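Friday, 16.40, bat bench

Right, the Rajput blank finally went on the flex rig this morning and I'm rather pleased with it! Retno had bet me a coffee it would crack at the splice before lunch. It didn't, so she's buying. We ran 660 taps with the old ball on the face (sweet spot only, I've left the toe alone for now) and then let it sit while I rewound the grip, which I'd put on crooked. Again.

Pick-up feels heavier than the Belik one even though the scales say they match. Lefteris reckons it's all in the handle shape and he's probably right, he did bat at four for Miltevberg for years and never lets us forget it.

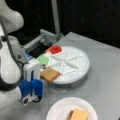 Round white tray on the grey table.

Still to do: the other 340 taps to make up the 1000, then oil the back and measure the edges again. Ivan, please don't borrow the mallet with the taped head, I had to hunt for it for 21 minutes and it was under your pads.

Also Hermine rang about the junior bats. She wants them lighter for the November indoor league, so I said we'd shave one and see how the kids like it. Size five first. Need to ask Reto if there's any willow left from the last lot.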